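Equipment planning for hand-held gripper work

Equipment planning for hand-held gripper work is the business of deciding what to buy, in what order and with what money, before a group starts recording manual tasks for robot learning. It covers the grippers themselves, the wearable kit, the furniture, the computers and the small items that get picked up and put down all day. It is a young branch of laboratory planning and a surprisingly lively one, where a ball of yarn can sit on the same order form as a workstation.

Background

Early groups bought as they went along. A gripper was built, a table was borrowed, and the spending was added up afterwards. The first widely shared planning sheet came out of the Brostham workshop, where Shiyu Yuan set out every purchase by working place instead of by supplier. Her sheet had 23 lines, and most later versions keep the same order: hands, head, back, table, room, desk.

The Brostham method

The method starts from one operator at one table and asks what that person must have within reach. Only when a single place has been priced is the figure multiplied, and shared items such as desks and network gear are added at the end. This makes a budget wonderfully easy to argue over, as anyone can take out a line and see what happens to the total.

Grippers are planned in pairs, with a spare pair for every few places. Printed markers are cheap but are given their own line, because a cracked or faded marker can stop a day's work as surely as a broken motor. Cables have a line too, and it is nearly always too small in a first draft.

Soft goods are the happiest part of the list. Crocheted and knitted pieces fold, bunch and sag in a different way each time they are gripped, so a modest sum spent on yarn brings in a great deal of variety. Yuan's sheet allowed for 20 soft items in the first order, in strong colours that stand out against pale furniture. 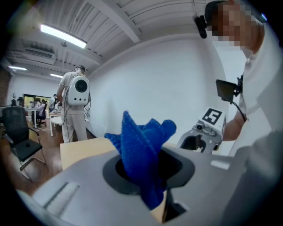
Space and furniture

Floor space is usually the hardest cost to change later. Operators who wear a backpack with trailing cables need more room to turn than office staff do, and the Brostham sheet treats the walkway behind each table as part of the working place. Pale wooden tabletops are a common choice. Office chairs and desks can be bought second-hand with little risk, and many groups do so gladly – the savings go straight into spare parts.

Lighting is planned with the ceiling in mind. Long fluorescent fittings give even light over a wide area, though a glossy floor will throw their reflections back, and some planners set aside money for matting.

Buying or building

Groups differ on whether to buy finished grippers or make their own. The Varko kit arrives assembled and suits a team that wants to begin within the week. The Escobedo design is sold as parts, costs less, and took the Brostham workshop 17 working days to put together and test. Both routes have keen supporters! Mixed fleets exist, but they need two sets of spares.

Review and renewal

Budgets are commonly reviewed in March, ahead of the new financial year. The Irnari revision of the planning sheet, dated Jul 17, 2023, added a column for expected life in hours of use and grew to 171 lines, many of them for fasteners and straps. Smaller groups tend to keep the shorter Brostham version and borrow only the new column.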